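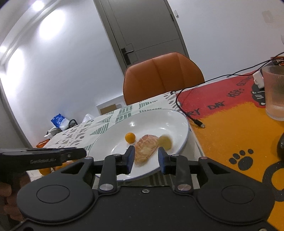
28 Apr 2023 — bench notes, Hsieh

Glaze batch 19 came out of the kiln this morning and I'm pretty happy with it! The Platgate clay took the clear coat without crawling, and the seven test tiles all rang fine when I tapped them (the November lot mostly went thunk). Next I want it on something big. A large white oval plate like the one on the dining table is the shape I keep coming back to — lots of flat area for pinholes to show up in, and a long curve that'll warp if I rush the drying.

Plan is 90 minutes under plastic, then flip, then leave it alone. Sieve the next bucket twice. The Bistport frit is down to just over 20 grams, so order more before mixing anything. Cone pack still needs writing up.

Recent entries
Flito kiln shelf wash, second try
Handles that crack at the join
Reclaim bucket notes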